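The Room on the Second Floor

When Marlene Harms came back to the town, the bus put her down in front of the Nikolovski bakery, and the bakery was closed. She stood with her suitcase and read the paper in the door. It said: closed from 2023-07-04 until further notice. She had thought about their poppy seed rolls for the whole journey.

Her aunt's flat was over the bakery, on the second floor. Her aunt had died in May and left her the flat, the furniture and 33 letters tied with a kitchen string. The lawyer had told her the number by telephone, very seriously, as if letters were money.

She did not open them on the first evening. She opened the windows, she boiled water, she ate a cheese sandwich from the station. Then she sat down in her aunt's chair and was afraid to move it from its place.

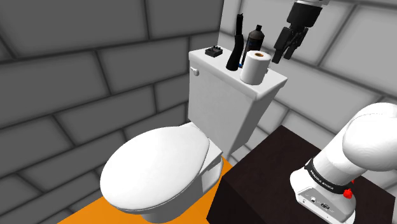
The letters were from a man who signed only with P. He had worked at Platby, the glass factory by the river, and he wrote in pencil, pressing hard. In the first letter he complained about the rent, and in the second about the rain. He was renting a room then, and he described it for her aunt so that she could decide if she wanted to visit. The bathroom had an orange floor, he wrote, so bright that he woke up completely when he stepped on it, and because there was no shelf he kept his things on the lid of the toilet tank. "You will laugh at me," he wrote. "But come."

Marlene read this line several times. She could not say if her aunt had gone. In the family they always told that Aunt Grete had never liked anybody enough to take a train for him.

She read until it was dark and then she read under the lamp. P. changed his work and went to Stumus, where the pay was better and the people were worse. He bought a coat. He asked if she had received the coat money back from her brother, and Marlene understood that the brother was her father. He had borrowed 50 marks, and it seems he never returned them. P. asked about it in eight letters. After that he stopped asking.

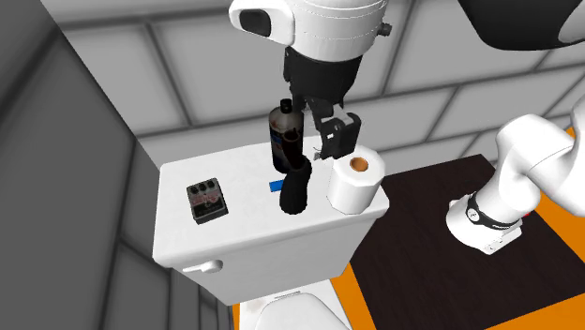

The toilet tank, with a paper roll and a dark bottle among the things.

The last letter was shorter than the others. P. would be 70 in the autumn, he wrote, and his sister wanted him to live with her. He did not want to, but he would probably go. He had found a good home for the plant. He asked nothing in it, and there was no address on the back.

In the morning Marlene heard noise from downstairs. She went down in her socks. The door of the bakery stood open and a young man was carrying trays out to a van.

"Are you opening again?" she asked.

"No," he said. "I only take the trays. Are you the niece?"

She said yes.

"She had a bill here," he said, and then he became red. "It is not important."

"How much?"

He told her. Marlene went up the stairs again to get her purse, and on the way she counted the money in her head, and also the 50 marks, which nobody could pay now to anybody.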